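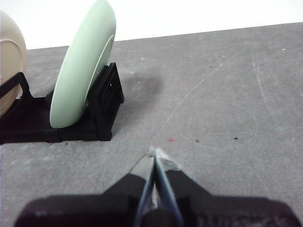
Reader's comment, from the Wondano workshop board: my drill press belt squeals for a few seconds at startup and then goes quiet. I have tightened it twice. It still squeals, and now the motor end runs hot. Do I tighten it again?

No. Back the tension off to the correct value first, then look at the pulleys. A belt that squeals after being tightened twice is usually running on worn or glazed sheaves, and further tension only moves the load onto the motor bearings. The notes that follow cover belt drives of the size found on home shop machines: drill presses, band saws, small compressors, older washing machines and furnace blowers.

Before starting

Unplug the machine. A switch in the off position is not enough when fingers are between a belt and a pulley. On a compressor, drain the tank as well. Remove the guard completely and put the screws in a cup.

Checking tension

Measure the span, meaning the straight length of belt between the points where it leaves one pulley and meets the next. The usual rule for a V-belt is 1/64 inch of deflection for each inch of span. For a span of 20 inches that gives 5/16 inch.

Lay a straightedge across both pulleys, press at the middle of the span and measure from the straightedge to the top of the belt. The force needed depends on the belt section and the diameter of the smaller pulley, and it is listed in the belt maker's table. A light section takes only a few pounds. Pressing with the thumb until it feels right is not a measurement, although it will catch a belt that is badly loose.

A new belt seats itself in the grooves and loses tension. Run it under load for a day's normal use, then check again. Most complaints of a belt that "stretched" come from skipping this second check.

Checking alignment

Set the straightedge against the outer faces of both pulleys. It should touch at four points, two on each pulley. If the pulleys have rims of different thickness, measure from the straightedge to the groove instead of relying on the faces.

Two faults are possible and they are corrected differently:

Offset. The pulleys are parallel but one sits farther out on its shaft. Loosen the setscrew, slide the pulley, retighten.
Angle. The shafts are not parallel. Loosen the motor mount and swing or shim it. Moving the pulley along the shaft will not help.

Correct the angle first. Check tension again after any alignment change, as the span will have altered slightly.

Checking the pulleys

A groove in good condition has flat, straight sides. With wear, the sides become dished. Hold a straight piece of thin steel against the side of the groove with a flashlight behind it. If light shows through the middle by more than 1/32 inch, replace the pulley.

Look at the bottom of the groove as well. It should be dull. A shiny bottom means the belt has been riding on it, and a V-belt is meant to grip on its sides only. Either the groove is worn out or the belt is a narrower section than the pulley was cut for.

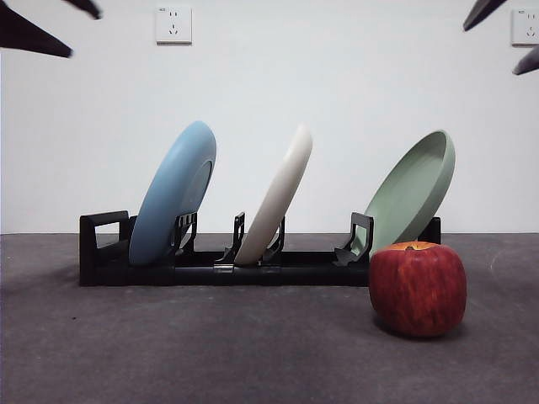
Plates in a dish rack, with a red apple in front.

Cleaning

Wipe the grooves with a rag and a little mild detergent in water, then dry them. Do not put solvent on the belt. Do not sand it – a glazed belt is finished, and a rough surface will not restore the rubber.

Belt dressing is sold for this problem and is not recommended on V-belts. The sticky types soften the rubber and hold dust. The noise stops for a week or so. After that there is a coating to scrape out of both pulleys.

Fitting a new belt

Slacken the motor mount until the belt drops over the pulleys by hand. Never roll a belt on over the rim or lever it with a screwdriver. The tension cords lie near the top of the belt and break without leaving a mark on the outside. A belt damaged this way will often turn over in the groove within a few hours.

On drives with more than one belt, replace all of them together, from one maker. An old belt beside a new one carries almost nothing.

Reading the old belt

The wear pattern is worth a look before the belt goes in the trash.

Cracks across the underside: age, heat, or a pulley too small for the section.
One side worn more than the other: misalignment.
Both sides shiny and hard: slipping, from low tension or worn grooves.
Swollen and soft: oil or grease. Find the leak before fitting the new belt.
Short burned patch: the driven shaft locked while the motor kept turning.

Ordering by number

Light-duty belts often carry a number such as 3L, 4L or 5L, where the first figure is the top width in eighths of an inch and the digits after the letter give the outside length in tenths of an inch. A 3L374 is therefore 3/8 inch wide and 37.4 inches around the outside. Classical A and B sections use a different length reference, so a straight swap by length alone will come out wrong by an inch or more.

Machine makers' own part numbers follow no rule. The Istitano bench press lists its belt as 2221, which says nothing about size. The Lalell cross-reference sheet gives an equivalent for most of these. If the number has worn off, wrap a string around the outside of the old belt, mark it and measure the string flat. Subtract nothing for stretch.

Storage

Hang spare belts on a wide peg, or coil them loosely in a drawer. A nail puts a permanent bend in them. Keep them away from the water heater and from anything with a motor that sparks, as ozone cracks rubber. The Sowa cardboard sleeves are adequate if kept dry. Write the month on the sleeve and use the oldest first.

Motor bearings

If the motor end still runs hot after tension and alignment are correct, take the belt off and spin the shaft by hand. It should turn smoothly and coast to a stop. Roughness, a click or any sideways play at the shaft means the bearing has to be changed – setting the belt looser will only delay it.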